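Home | News | Programs | Donate | Contact

This site uses cookies to improve your visit. Accept | Settings

Sorting with care: an interview with Uliana Stasiv

The Wandalel clothing exchange received 2,337 garments in the year ending in March. Uliana Stasiv, who has directed the exchange since it opened, oversees every stage between the donation counter and the shelf.

"People assume that the work is mostly folding," Ms. Stasiv said. "Folding comes last. A shirt has to be opened out, turned the right way and read before we know where it belongs."

Reading, in her usage, refers to the care label. Garments without one are set aside for a second check. The exchange serves 73 households and keeps 18 shelves, arranged by size and then by type. Color plays no part in the arrangement, a decision Ms. Stasiv defended firmly.

"Color looks orderly for one morning," she said. "A parent who needs a long-sleeved top wants to find the long sleeves."

T-shirts make up the largest share of donations, and printed ones are accepted on the same terms as plain ones.
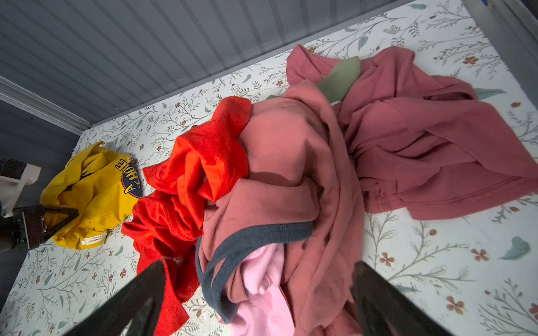

Which garments should be folded first when a pile is mixed?

The largest ones, Ms. Stasiv said, as they free the most space on the table and leave the smaller pieces easier to find.

The exchange will extend its evening hours next season.

Subscribe to our newsletter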